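Neues vom Küchentisch – Oktober

Ihr Lieben,

nach dem letzten Rundbrief kamen so viele Mails zum Thema Geschirr, dass ich das angekündigte Stück über Einmachgläser einfach nach hinten schiebe (Ginette, ich hab's nicht vergessen, deine Quitten kommen dran!). Heute geht es also um Tischsets. Und um Donuts. Und ein bisschen um die Frage, warum ich mit Anfang fünfzig plötzlich eine Meinung zu Bogenkanten habe.

Angefangen hat es damit, dass Nadège Hamel mir beim Ausräumen ihrer Wohnung einen Stapel Sets in die Hand gedrückt hat. Schwarzer Stoff, an einer Seite mit einer Reihe runder Bögen, sonst ganz gerade Kanten. Ich wollte sie erst nicht. Schwarz auf dem Tisch, das war für mich immer Restaurant, und zwar die Sorte, in der man für das Brot extra zahlt. Bei uns lag bisher die alte karierte Wachstuchdecke, an der schon die Kinder herumgeschnitten haben, und die fand ich eigentlich schön genug.

Dann habe ich die Decke zum Schrubben abgenommen und ein Set probeweise auf die weiße Platte gelegt. Tja. Liegen geblieben. Die Decke wohnt jetzt im Schrank unter der Treppe und ich glaube nicht, dass sie da vor Weihnachten wieder rauskommt.

Der Tisch selbst hat schon bessere Tage gesehen. Wir haben ihn aus Flinstead mitgebracht, als wir dort noch wohnten, damals noch mit dem großen Auto, und er ist zweimal umgezogen. Entsprechend sieht die Platte aus, wenn man genau hinschaut: ein grauer Wischer, kleine dunkle Pünktchen, auch mal ein Kratzer. Mit Scheuermilch geht davon nichts weg, das könnt ihr mir glauben, und mit Natronpaste auch nicht. Ysaline Charpentier schwört auf Zahnpasta. Hab ich probiert, der Tisch roch zwei Tage nach Pfefferminz und der Wischer war noch da. Wer einen besseren Tipp hat, bitte schreiben, aber nichts mit Schleifpapier, da streikt mein Mann.

Zum ersten Nachmittagskaffee auf Schwarz gab es dann die Donuts nach Odettes Rezept. Odette Pichon kennen die meisten von euch noch vom Backkurs in Oakley, sie ist die mit dem Hefeteig, der immer aufgeht, egal wie kalt die Küche ist. Ich habe mich wortgetreu an ihren Zettel gehalten, bis auf die Glasur, da konnte ich es nicht lassen. Bei mir kommen Zuckerkrümel in Orange und Rosa drauf. 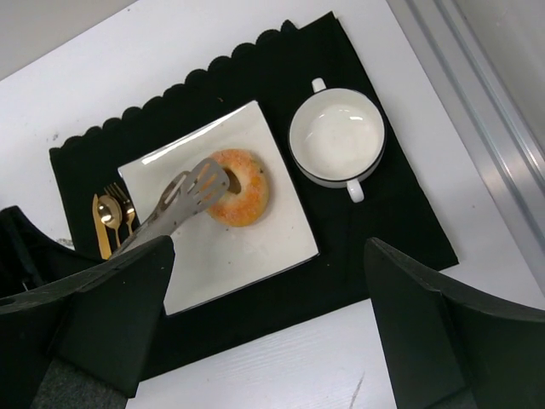 Donut mit Krümelglasur auf dem eckigen weißen Teller, darunter das schwarze Set mit der Bogenkante.

Den Teller stelle ich inzwischen gern schräg, mit der Ecke nach vorn. Gerade hingestellt wirkt so ein quadratischer Teller auf mich immer ein bisschen wie eine Badezimmerfliese, gedreht hat er gleich mehr Schwung, und mit den Bögen am Set verträgt er sich auch besser. Die weiße Suppenschüssel mit den zwei kleinen Henkeln habe ich dazugeholt, weil ich wissen wollte, ob rund und eckig nebeneinander funktionieren. Ich finde ja! Mark Anthony Rivera, der von uns allen am strengsten guckt, wenn es um gedeckte Tische geht, findet nein. Er würde alles rund machen. Stimmt gern ab, ich zähle im nächsten Brief aus.

Noch ein Wort zum Heben. Frisch glasierte Donuts packt man bitte nicht mit den Fingern an, sonst habt ihr den Daumen in der Glasur und die Krümel überall, nur nicht auf dem Gebäck. Mit der Kuchenzange bin ich auch nie glücklich geworden, die drückt mir den Teig platt. Ich nehme einen geschlitzten Pfannenwender, ganz flach drunter und dann langsam rüberrutschen lassen. Der graue mit den langen Schlitzen ist mir da am liebsten.

Ach ja, das Rezept, in Kurzform: Odettes Hefeteig (steht im Septemberbrief) fingerdick ausrollen, ausstechen, 43 Minuten unter dem Tuch gehen lassen. Ja, 43, fragt nicht, so steht es auf dem Zettel. Ausbacken, abtropfen lassen. Für die Glasur 110 Gramm Puderzucker mit sechs Teelöffeln Milch glatt rühren, lieber löffelweise, jede Milch benimmt sich anders. Die Krümel müssen drauf, solange die Glasur noch klebt – wer zwischendurch ans Telefon geht, fängt von vorn an.

Und weil die Frage bestimmt kommt: Die Sets darf man bei uns in die Maschine stecken, linksherum und ohne Weichspüler. Fussel sieht man auf Schwarz leider sofort, ich gehe vor dem Decken einmal mit der Kleiderrolle drüber. Puderzucker sieht man übrigens noch viel schneller. Den schüttelt man am besten draußen aus, gegen den Wind ist keine gute Idee.

Nadège hat noch einen zweiten Stapel im Keller gefunden und gibt ihn gegen ein Glas Marmelade ab. Meldet euch einfach bei mir, ich leite es weiter. Und wer die Donuts nachbackt, schickt mir bitte ein Bild, gern auch vom misslungenen Blech.

Bis zum nächsten Mal, dann wirklich mit Einmachgläsern und Ginettes Quitten!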